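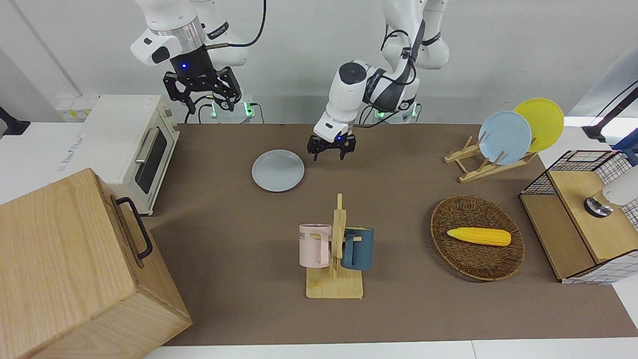

Week 3 - Why Old Towns Bend Their Streets

Welcome back! Last week we looked at grids, and I promised you something messier. Today it's Drarville, a river town that grew along its cattle paths for centuries before anyone drew a plan of it.

Start with Mill Lane. It bends twice in 216 yards, and each bend follows a property line older than the lane's paving. I love this street. Walk it on the map with your finger and you'll feel the slope, because the path takes the easy way down to the ford (the bridge came much later).

Terms to know: burgage plot, back lane, desire line, infill.

Compare Drarville with Trornley, laid out all at once with 76 equal lots. Within two generations the owners had split and merged so many of them that the neat plan was hard to find - a wonderful mess, and great material for your essays.

Reading: Kiều, chapters 3 and 4. Toàn Kiều writes beautifully about corners, so don't skip the footnotes! Wilson Huaranga's map set is on reserve at the Kambridge library desk.

For next time, sketch your own walk to class from memory, then check it against a map. Bring both.

Filed under: Course Handouts, Town History

Back to top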